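Kleinteiliges Spielzeug sortieren und aufbewahren

Hinweise für Gäste und Mitarbeitende der Familienunterkünfte Skuren und Blöndal

Geltungsbereich

Diese Anleitung gilt für alle Familienzimmer und ist bei jeder Zwischenreinigung anzuwenden. Ausleihbares Spielzeug wird unter der Zimmernummer geführt, beispielsweise 313. Eigenes Spielzeug der Gäste verbleibt im Zimmer und wird nicht mit dem Leihbestand vermischt.

Schritt 1: Fläche vorbereiten

Das Bett wird glatt gezogen und von Kissen befreit. Ein Laken mit Karo- oder Gittermuster ist zulässig; sehr kleine Teile sind auf einfarbigem Stoff allerdings leichter zu finden.

Schritt 2: Behälter bereitstellen

Geeignet sind stabile Behälter mit weiter Öffnung, auch ausgediente Keksdosen aus Kunststoff. Der Deckel wird vor Beginn abgenommen und getrennt abgelegt. Krümel sind vollständig zu entfernen.

Schritt 3: Teile auslegen

Sämtliche Gegenstände werden einzeln vor dem Behälter ausgelegt. Größere Figuren wie Seestern oder Kürbis dürfen kleinere Teile nicht verdecken. Kapselkugeln mit Inhalt bleiben geschlossen. 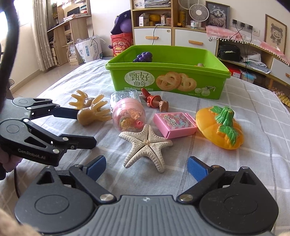
Schritt 4: Einräumen

Zuerst werden feste, sperrige Teile eingelegt, danach Schachteln mit Deckel und Kapselkugeln. Weiche, gummiartige Tiere kommen zuletzt obenauf, damit sie nicht gedrückt werden. Durchsichtige Becher sind aufrecht einzustellen und können kleine Figuren aufnehmen.

Schritt 5: Abschluss

Der Behälter wird ohne Druck verschlossen. Lässt sich der Deckel nicht auflegen, ist ein zweiter Behälter zu verwenden. Leihspielzeug wird bis 10 Uhr an der Ausgabe Sellutby abgegeben. Beschädigte Teile sind gesondert zu übergeben und werden im Bestandsverzeichnis Larkden vermerkt.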